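From: Halfdan Skov
To: Fancombe Fruit and Table list
Date: Tue 27 September
Subject: Re: Re: trays, bowls, and the strawberry question

Nayara Barros wrote:

> Dear all,
>
> I have read the notes from the last meeting and I have concerns. We
> agreed in April that the tasting table would use trays for everything,
> one kind of fruit per tray, labels at the short end. Now I hear that
> mixed trays are back and that the strawberries have been put in a
> bowl. Who decided this? A strawberry at the bottom of a heap is a
> strawberry on its way to being jam. I would also like to know what is
> happening with the blue basket, which I thought we had retired.
>
> Also, can we please settle the pears. Karlijn says they go with the
> apples. Braulio says they go wherever there's room. These are not
> the same policy.
>
> Nayara

Nayara, and everyone else who has been enjoying this from a safe distance,

I'll take these in order of how much trouble they're likely to get me in.

The one-kind-per-tray rule. Yes, we agreed to it in April. I voted for it. I then tried to lay out a table under it and ran out of trays before I ran out of fruit, which I believe Sebastião predicted at the time in a tone I did not care for. We own a limited number of the pale rectangular ones and the Keline order is still "being processed," a phrase they have now used in 9 separate emails. The last quote from them was $741, and for that money I'd like the processing to include putting them in a box.

So mixed trays it is, until further notice. My suggestion is that we mix them on purpose, by leaving a decent gap. A tray with two fruits at one end and one at the other looks like somebody had a thought. The same three fruits rolled together in the middle looks like lunch.

The strawberries. I decided this, so you can stop looking for the culprit. We tried them on a tray last year and they rolled. Anyone who was standing near the Coutinho stand will remember where they rolled to. A shallow blue bowl holds them, the red looks good against it, and people can find them from the far side of the hall. I take the point about jam, but we're talking about a modest heap, a dozen or so, even if many of them touch. If we were putting out the full 80 we bought for the day, I'd come over to your side.
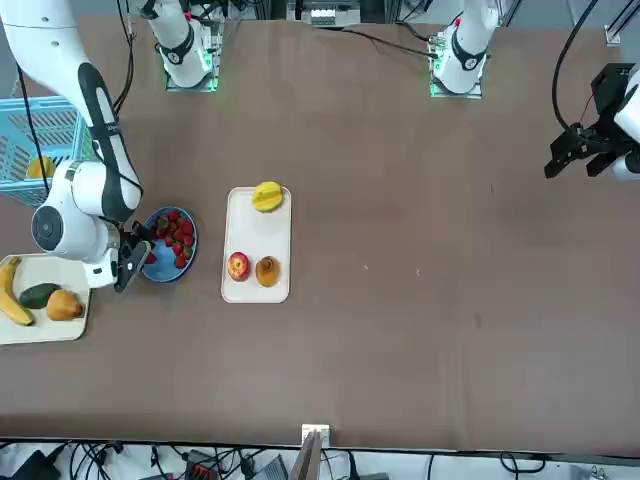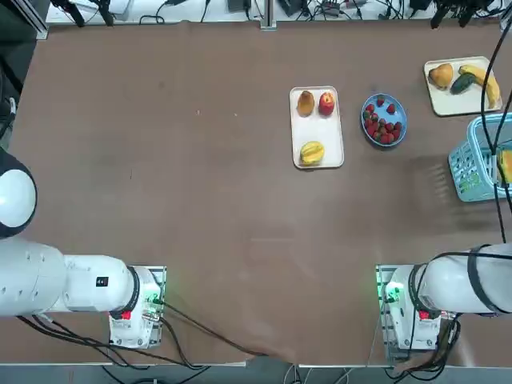
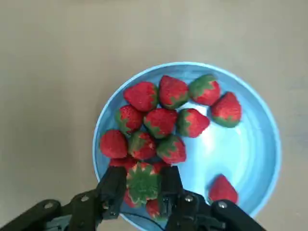 I'd fill the bowl late. Strawberries that have been sitting out since setup have a certain look by the time the doors open, and so do the people who had to guard them. Leave the green tops on. Braulio hulled the whole lot one year to be helpful, and they sat there weeping on a plate until noon.

The basket. It was retired in the sense that I put it in my garage. It has since come out of my garage. I know it's plastic and I know it looks as if it should have clothespins in it, but it has sides, and anything round that we haven't found a place for can wait in there without ending up on the floor. I would keep it at the edge of the table. If someone wants to donate a nice wicker one, I'll drive over and get it myself.

Pears. I have now heard both positions at length, one of them in a parking lot. I side with Karlijn on the principle (a pear next to an apple makes sense to everybody who walks up) and with Braulio on the fact that there is sometimes no room next to the apple. Put the pear by the apple if you can. If you can't, put it somewhere it won't roll, and don't write to the list.

Bananas go along the long side of a tray, following the curve as best you can. Don't stand them up or hang them off anything. The hook from two years ago is gone and I won't say where.

Star fruit: we should have it, and it should be near the front. More people ask about it than everything else put together. Last time I answered "is that real" so often that I began to wonder. Somebody please learn one fact about it before the day so that I'm not the only one with a fact. Mine is that you can eat the skin. After that I'm done, and they're still standing there.

Tablecloth. We had a long discussion of this in the spring and I have reread it so that you don't have to. There were four in favor of the checkered one, three against, and one message from Sebastião which was only a picture of a checkered tablecloth with no text. I took this as an abstention. I'd now like to argue for no cloth at all. Plain brown tabletop, pale trays, blue bowl, fruit. You can wipe it down in a minute, and nothing gets dragged off when a child takes hold of the corner. The checkered cloth can go under the leaflets, where it can be as cheerful as it likes.

Labels. Nayara wants them at the short end of each tray. Fine by me, with the small addition that a mixed tray needs more than one, and that the ones printed by Trovura say "PAER." I asked for a reprint. They asked for the order number. It's 2721, in case anyone else gets through to a human being over there, and if you do, please get their name.

What I still need from people:

Karlijn, can you bring the good knife and the bad knife? The bad one is for opening boxes and the good one is for fruit, and I'd like us to get that the right way around this year.

Braulio, you're on apples. Red and yellow if you can get them. Please don't polish them with anything that comes in a can.

Sebastião, I'd be grateful if you'd count the trays we have in the cupboard and reply with a number. Words are also welcome, but the number first.

Nayara, I'd honestly like you to do the final layout on the morning itself. You're better at it than I am, and it would spare both of us the follow-up thread. I'll stand at the back with the basket.

Setup is from eight. The side door sticks, so pull it toward you and then lift. If the lights in the hall bounce off the bowl the way they usually do, turn off the row nearest the window and it calms down.

Halfdan

P.S. Whoever has my other cooler, it has my name on the lid, in large letters, twice.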